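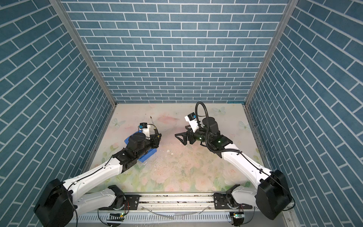
Werkstatt > Tipps > Pflege und Wartung > Zweiarm-Zelle

Zweiarm-Zelle sauber halten: Schiene, Boden, Kabel, Kameras

25. Juli – Redaktion Werkstatt

Seite drucken | Artikel per E-Mail senden

Eine kleine Zelle mit zwei Armen an einer gemeinsamen Schiene braucht wenig Pflege, aber regelmäßig. Die folgenden Hinweise gelten für den Aufbau, wie er bei uns seit Mai läuft: Profilrahmen, Wandplatten mit Ziegelmuster, bedruckte Bodenplatte, vorn die Schiene mit beiden Halterungen und davor der Kabelkanal. Für eine gründliche Runde rechnen wir 90 Minuten. Wer nur den Boden abkehrt und die Kameras abwischt, ist viel schneller fertig.

Vor dem Putzen

Beide Arme in die Parkstellung fahren, Greifer öffnen, Programm beenden. Erst dann die Stromversorgung abschalten und den Stecker ziehen. Manche Arme sacken ohne Strom ab. Deshalb den Oberarm mit der Hand halten, bis er aufliegt, oder ein Stück Schaumstoff unterlegen. Warten, bis auch die Leuchten an den Gelenken und an den kleinen Platinen aus sind.

Alles herausnehmen, was lose in der Zelle liegt: Ablageschalen, Stifte, Werkzeug, Dekoration. Hält ein Greifer noch etwas fest, wird das vor dem Abschalten herausgenommen. Finger nicht mit Gewalt auseinanderdrücken.

Bodenplatte

Auf einer hellen Platte sieht man jeden Krümel, und das ist beim Arbeiten mit Kameras auch ein Nachteil. Dunkle Punkte werden von der Bilderkennung gern für ein kleines Teil gehalten. Lose Krümel nimmt man mit einem weichen Pinsel auf, von der Rückwand nach vorn, und kehrt sie auf ein Blatt Papier. Nicht in die Schiene kehren. Ein Staubsauger geht auch, aber mit Bürstendüse und auf kleiner Stufe.

Danach mit einem leicht feuchten Mikrofasertuch nachwischen. Wir nehmen lauwarmes Wasser mit einem Tropfen Spülmittel. Der Reiniger Luromus löst Kleberreste, greift aber manche Drucke an und gehört zuerst auf eine Stelle am Rand. Scheuermilch und Schmutzradierer machen die Fläche matt, und auf den matten Stellen setzt sich der Dreck beim nächsten Mal noch schneller fest.

Feine Kratzer bleiben. Sie stören erst, wenn man sie mit dem Fingernagel spürt, dann kann ein leichtes Teil beim Schieben daran hängen bleiben. In dem Fall die Platte drehen oder tauschen. Unsere misst 86 Zentimeter in der Breite und lässt sich nach dem Lösen der vorderen Leiste herausziehen.

Die Fugen zwischen Boden und Wand nicht vergessen. Glitzer, Perlen und Fusseln wandern nach hinten und sammeln sich dort. Mit dem Pinsel kommt man schlecht heran, besser ist ein Streifen Malerkrepp, mit der Klebeseite nach außen um einen Holzspatel gewickelt. Am Eckpfosten gleich nachsehen, ob die Schrauben fest sitzen.
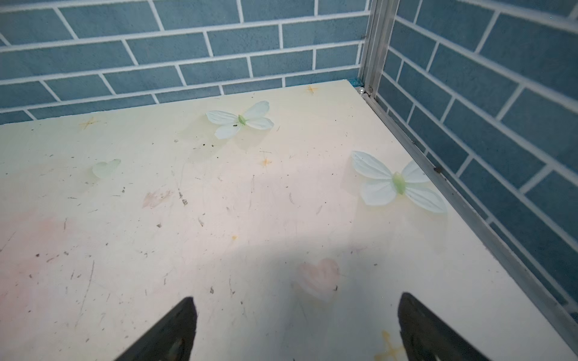
Krümel und feine Kratzer auf der Bodenplatte, rechts die Aluminiumleiste vor der Wand.

Leichte Dekoteile wie Schmetterlinge einzeln von Hand abnehmen und mit einem trockenen, weichen Pinsel abstauben. Nass werden sie schnell unansehnlich. Schmutz am Körper der Schmetterlinge lässt sich mit einer Pinzette abheben. Wer sie später wieder an derselben Stelle braucht, macht vorher ein Foto von oben. Aufgedruckte Herzen und Sterne dienen uns außerdem als grobe Orientierung beim Zurücklegen.

Schiene und Nuten

In den Nuten der Aluminiumprofile setzt sich mit der Zeit ein dunkler Belag ab, ein Gemisch aus Staub, Abrieb und altem Fett. Trocken mit einer ausgedienten Zahnbürste lösen, dann absaugen. Was hängen bleibt, mit einem Wattestäbchen und etwas Isopropanol herausholen. Kein Druckluftspray: Der Dreck fliegt sonst in den Kabelkanal und auf die Platinen.

Die Halterungen sitzen mit schwarzen Winkelplatten auf der Schiene. Ihre Schrauben prüfen wir bei jeder Reinigung mit dem Inbusschlüssel, erst links, dann rechts. Nur nachziehen, wenn sich etwas bewegt, und immer über Kreuz. Hat sich eine Halterung verschoben, muss der Arm neu eingemessen werden. Ein Bleistiftstrich an der Kante der Platte zeigt beim nächsten Mal sofort, ob sie gewandert ist. Bei 171 Millimetern Abstand zur nächsten Profilkante haben wir links unseren Strich, rechts haben wir ihn nach Augenmaß gesetzt.

Bewegliche Führungen bekommen einen dünnen Film Jalteck. Ein Tropfen auf einem fusselfreien Tuch reicht. Sprühöl nur außerhalb der Zelle auf das Tuch geben, sonst liegt es auch auf den Linsen.

Kabel und Wellschlauch

Das dicke Kabel im Wellrohr am rechten Arm braucht eine große Schlaufe. Wird sie zu knapp gebunden, zieht sie beim Drehen am Handgelenk. Ist sie zu weit, bleibt sie am anderen Arm hängen. Zum Prüfen den Arm stromlos und sehr langsam von Hand durch den Arbeitsbereich führen, soweit der Hersteller das erlaubt, und dabei auf die Schlaufe schauen. Bei den Stilonero-Armen geht das, andere haben Bremsen, die man dafür nicht überdrücken darf.

Dünne Kameraleitungen brauchen am Stecker ein Stück ohne Zug. Klettband hält sie am Arm besser als Kabelbinder, die beim Nachziehen den Mantel einschneiden. Leitungen, die an den Sockeln nach unten hängen, mit einer Klammer abfangen – sonst trägt der Stecker das ganze Gewicht.

Den Deckel des Kabelkanals nur abnehmen, wenn der Stecker gezogen ist. Die Schlitze werden von außen mit dem Pinsel gereinigt. Wir haben einen Kanal von Lougher, dessen Deckel an den Enden gern aufspringt. Ein schmaler Streifen Gewebeband hilft. Die kleinen Platinen nur mit einem trockenen, antistatischen Pinsel abstauben und rote und schwarze Drähte dabei nicht verbiegen.

Kameras und Greifer

Linsen zuletzt reinigen, wenn kein Staub mehr aufgewirbelt wird. Erst mit dem Blasebalg, dann mit einem Brillentuch ohne Druck von der Mitte nach außen. Das Gehäuse dabei mit der anderen Hand halten. Verdreht sich die Kamera an ihrem Halter, stimmt der Bildausschnitt nicht mehr.

Die schwarzen Greiferfinger mit Isopropanol abwischen, vor allem die Innenseiten. Auf Grate und Risse achten. Stehen die Spitzen ungleich, verkratzt der längere Finger den Boden. Getauscht wird immer paarweise, auch wenn der zweite noch gut aussieht.

Wieder einschalten

Stecker einstecken, Hände aus der Zelle, dann einschalten. Warten, bis die Leuchten grün sind. Beide Arme einmal langsam und leer fahren lassen, danach mit der Schale. Ruckelt ein Gelenk oder streift ein Kabel, wieder abschalten und die Schlaufe neu legen. Das Datum der Reinigung schreiben wir mit Folienstift auf ein Stück Krepp außen am Rahmen.

Seite drucken | Artikel per E-Mail senden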